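Sorting salvaged solenoids, round boards and wire harnesses without everything tangling

Posted in Parts & Storage

gindik_bench
I strip control units for parts and I've got to the stage where the loose pieces take longer to sort than the units take to open. What comes out of each one is small solenoids with the wires still on them, a round red circuit board, and a wire harness. Right now it all goes into one 9 inch drawer. The wires hook onto everything, and last Friday I pulled out a board and two solenoids came up with it.

I don't want to spend a lot. I have space for a table and a few bins. Is it better to sort by type as I go, or keep each unit's parts together and sort later? Also, do the boards need anything special? Most of them have the tall capacitors and green connectors on them and I'd like to sell them as working.

3 replies

Hadi Awad
Sort by type as you go. I did it the other way for a year and ended up with 50 bags of mixed parts that I had to open again anyway.

What works for me is a tray in the middle and bins on both sides. Everything from one unit lands on the tray first, and from there it goes out to the bins. Solenoids get their own bin and boards get their own bin, and the two never share. A white liner in the tray is worth having, as thin black wires are hard to see on bare metal.
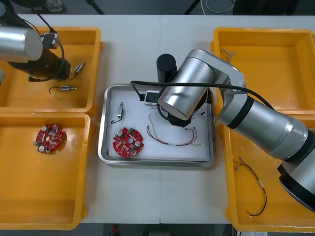

Don't fill a bin more than one layer deep. With solenoids, put them down with the wires pointing away from each other. If the leads are long, fold them back once and use a paper twist tie. Don't wrap them tight around the body, they break where they come out.

Harnesses I leave until last. Hold both ends, let the loop hang, and tie it in the middle. After that they can go in a bag with a label saying what unit they came from.

On the boards, plastic bins are fine for sorting but I wouldn't store boards in them. Use antistatic bags, one board to a bag, and don't stack anything on the capacitors. Also wear a wrist strap if you're selling them as working.

pandcombe905
Just get a tackle box. Cheap and it has dividers.

uvum_parts
The tackle box is OK for solenoids but a round board won't fit in most of them, and you'd end up forcing it in on its edge.

I agree with Hadi on the layout. One thing I'd add is to test the solenoids before they go in the bin. Check the coil with a meter and put a dot of paint on the good ones. I have 3000 small parts on my shelves and the untested ones are the only ones I can't sell.

For labels, write the part number on masking tape and stick it on the front of the bin. Tape on the bottom is no use once the bin has something in it.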